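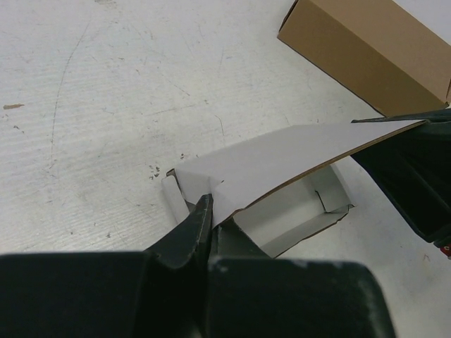

Liebe Lurdes, lieber Herr Sezer,

20. Februar, und damit wieder Zeit für den Zwischenbericht zu Trastitz! Ich schreibe ihn wie immer so, wie ich ihn am Telefon erzählen würde, die Tabellen mit den Kosten hängen separat an.

Zuerst das Erfreuliche: Der zweite Akt ist von Anfang bis Ende spielbar. Man kommt vom Hafen bis zur Salzmine, kann alle Karten der Pelen-Fraktion einsammeln und verliert gegen den Endgegner noch ziemlich oft (ich jedenfalls, Tiago behauptet, er schafft ihn im Halbschlaf). Insgesamt sind jetzt 164 Karten im Spiel, alle mit fertigem Text, die meisten auch mit fertiger Illustration. Bei den restlichen sitzt Raíssa noch dran, und was sie letzte Woche gezeigt hat, sah richtig gut aus.

Weniger schön war der Speicherfehler. Wer mitten im Zug des Gegners gespeichert hat, bekam beim Laden manchmal eine leere Hand und konnte nur noch aufgeben. Wir haben den Fehler erst bei den Beschwörungskarten gesucht, das war die falsche Ecke und hat uns 7 Arbeitstage gekostet. Schuld war am Ende die Reihenfolge, in der Nachziehstapel und Effekte geladen werden. Tiago hat das umgebaut, und in den Testläufen seither ist es nicht mehr aufgetreten. Ganz abhaken möchte ich es trotzdem erst nach der nächsten offenen Testrunde.

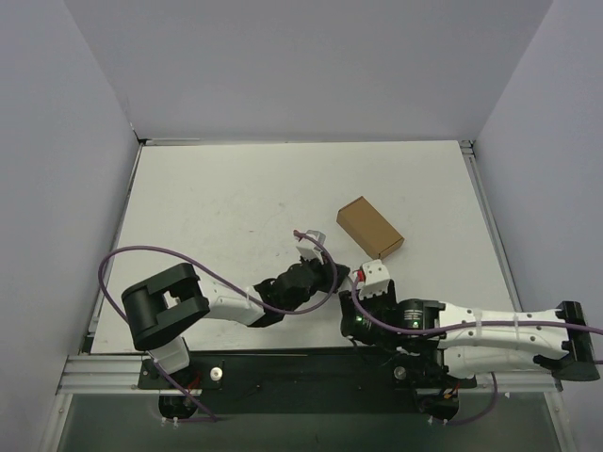

Ein geschlossener Karton und zwei Roboterarme am weißen Tisch

Zur Testrunde selbst: Angemeldet haben sich rund 270 Leute, deutlich mehr als beim ersten Mal! Die Rückmeldungen laufen diesmal über ein Formular direkt im Spiel, mit angehängtem Spielstand, damit wir nicht wieder aus »hängt irgendwie« raten müssen, wo es hängt. Ilídio Peixoto sortiert die Meldungen vor und gibt uns die dicken Brocken zuerst.

Zwei Dinge haben sich gegenüber dem Antrag verschoben. Die Musik von Jankauskaitė kommt später, im Moment läuft in der Salzmine noch das Stück aus dem Hafen. Und den Mehrspielermodus würden wir gern auf zwei Personen am selben Gerät beschränken. Online wäre schöner, klar, aber mit unserer Teamgröße bei Hikico würde das den dritten Akt auffressen. Bitte gebt uns dazu kurz Bescheid, die Änderung brauchen wir ja schriftlich.

Als Nächstes stehen der Anfang des dritten Akts, die englische Übersetzung und das Tutorial an (das überspringen leider fast alle, also wird es kürzer). Der Termin im September für die fertige Fassung bleibt. Eine neue Testversion schicke ich euch, sobald die Tastaturbelegung wieder stimmt, im Moment beendet Escape nämlich ohne Rückfrage die Partie.

Viele Grüße aus dem Büro, auch von Raíssa und Tiago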